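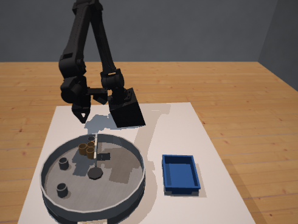 Kesbridge back three: is the left side the actual problem?
Forum: Match Analysis
Thread started Wednesday, February 5, 2020

halfspace_hal
Rewatched the Prondora match twice with the sound off and logged every entry into our defensive third. The pattern is consistent. When Kesbridge lose the ball high on the left, the wing-back is level with the forwards and the left center back has to cover the full channel alone. Prondora played the same diagonal into that space all night and got both goals from it.

My view is that the back three is fine in principle but the rest defense is wrong. We leave three plus one holding midfielder, and the holding midfielder drifts toward the ball. When the switch comes, he is on the wrong side of the field. I would go back to a four until the new signing is fit.

Logged entries below, first half only:
Left channel: 26
Everything else combined: fewer than that, spread evenly

northbank_row_k
Disagree with the remedy. We played a four in December and the gaps were in the same place. The fullback was just as high. Changing the number on the team sheet does nothing if the instruction to the wide player stays the same.

The first goal was a pressing failure. Look at where the two forwards are when their center back receives. Both jump to the same man. He has a free pass into midfield and from there the diagonal is easy for anyone at this level.

halfspace_hal
Fair on the first goal. The second comes from a throw-in of ours, though, so there is no press to break. We lose the second ball and there are four players ahead of it.

setpiece_dan
What are you counting as an entry? Controlled possession only, or any ball that crosses the line? If it includes clearances then 26 is not very high for a side that sat in and went long.

halfspace_hal
Controlled only. First touch by a Prondora player inside the third, and he keeps it or passes to a teammate. I left out flick-ons that went straight through to the keeper.

setpiece_dan
OK, then it is high.

quietman_73
I don't buy the holding midfielder point. He drifts left after the 60th minute when we are chasing the game. Before that he stays central. Our left center back is being asked to defend forward and he is slow to turn. In the Zutevik match the same ball was played and he got away with it because their winger took a heavy touch. Same defect, different result.

northbank_row_k
Zutevik also had one up top and a winger who stayed home. Not comparable.

quietman_73
It is comparable for the one action I am describing. Ball over the shoulder, defender facing his own goal, no cover. I can give you the minute if you want it.

northbank_row_k
Go on then.

quietman_73
89th. He is square on when the pass is hit and has to turn outside. The correct body shape is half open toward the touchline with the striker in view. He does this properly on the right side of a three, which is where he played before he came here.

corner_flag_copy
That last part is the most useful thing in the thread. Swap the two outside center backs and keep everything else. The other one is left-footed anyway and would give us a natural pass down the line. At the moment every ball from that side comes back inside onto the right foot and the opposition has time to shift.

halfspace_hal
I would be willing to see that for a match. It does leave the left-footer exposed in the air at the back post – most teams in this league aim their deep crosses there.

setpiece_dan
Çetinkaya aim theirs at the near post. Their last few goals from open play have been low cutbacks, so aerial cover is less of a concern on Saturday. What matters is who picks up the late runner at the edge of the box, and that is the holding midfielder again.

quietman_73
Agreed on the late runner. That one is his job.

northbank_row_k
Still think you are all moving defenders around to fix a forward problem. Stagger the two strikers, one on the ball and one screening the pass into midfield, and the diagonal gets hit under pressure. No swap needed.

corner_flag_copy
You can do both.

northbank_row_k
You can, but then you won't know which one worked.

halfspace_hal
I'll log the Çetinkaya match the same way, both halves this time, and split it by whether the passer was pressed. Posting the sheet Sunday night.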